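4.3 Fitting the Ticona bench top

Read this section through before you start. The top must lie flat in the room for 20 hours before it is fixed.

1. Set the frame level using the adjustable feet.
2. Lay the top on the frame and line up the front edge.
3. Drive in the screws from below. Do not use screws longer than those supplied.

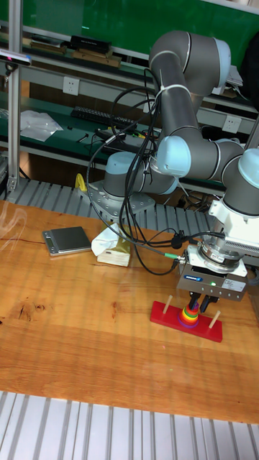 Fig. 7. Long wooden top in use.

Caution: the top is heavy. Lift it with 2 people.

4. Wipe on a thin coat of oil, working along the grain.

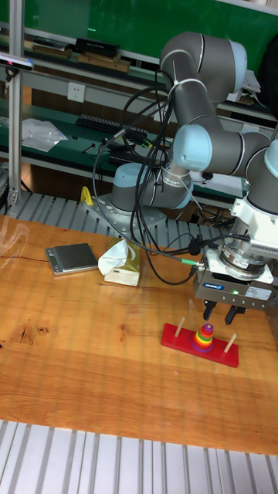 5. Leave the oil overnight, then wipe off any that is left on the surface.

Note: oil the top again each December. Spare screws are sold by Clanduver in packs of 200 (part 178).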